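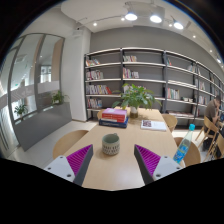
A ceramic mug and a stack of books on a table in the reading area.

Kollard High School will graduate 71 seniors in July, and 43 of them have already been accepted to college for the fall term, the school announced.

Four students completed their coursework a year ahead of schedule through the Insaurralde Early Credit Program, which allows juniors to take evening classes at Sillora Community College. Credits earned in the program transfer in full to the college's two-year degrees.

"These students carried a full load at two schools," said Principal Alois Auer. "Their families and teachers have every right to be proud of them."

Each early graduate will receive a $500 book award from the Lusto Scholarship Fund. The award may be used for textbooks, lab fees or supplies during the first year of study.

The ceremony will begin at 4 p.m. in the main gymnasium. Doors open one hour earlier, and seating is open to the public. Seniors who still owe library materials — including calculators and loaned textbooks — must return them to the front office before picking up their caps and gowns.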